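4.2 What the packers' hours were spent on

The Enport report on the Stuscombe site, dated April 23, 2019, says the arms "took over" the toy returns bench. Our own records do not support so strong a claim. We logged 2,000 items across the nine weeks of the study, and the arms placed 1,021 of them with no help from a person. A further 201 were placed after a packer stepped in to turn or shift the item. The rest were packed by hand.

The firm counts the second group as automated. We do not. A packer who has to watch the bench, walk over and straighten a toy truck has not been relieved of the job. She has been given a different one, with more waiting in it. Packers at Stuscombe told us that the waiting was the hard part, and two asked to go back to the manual line at Muststead before the December rush.

Much depends on the shape of the goods. Balls and small vehicles vary in size, and molded toys have knobs, ridges and narrow parts that give a gripper many places to hold, some of them poor. The Marchetti trial left such items out, and its high placement rate should be read with that in mind.

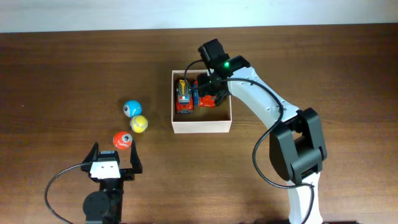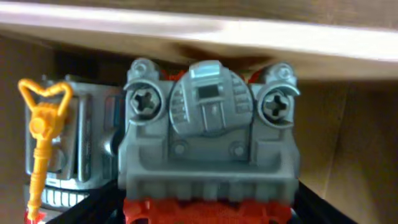
Figure 3. Handling toys with robot arms: work at an open box (first picture) and a gray molded part between two gripper fingers (second picture).

Pay is harder to judge. Hourly rates at Stuscombe did not change during the study, but the bonus was still tied to items packed by hand – a number that had to fall once the arms were running. Managers described this as an oversight. It had not been corrected when our visits ended, and we found no plan for who would set the new target or whether the packers would have a say in it.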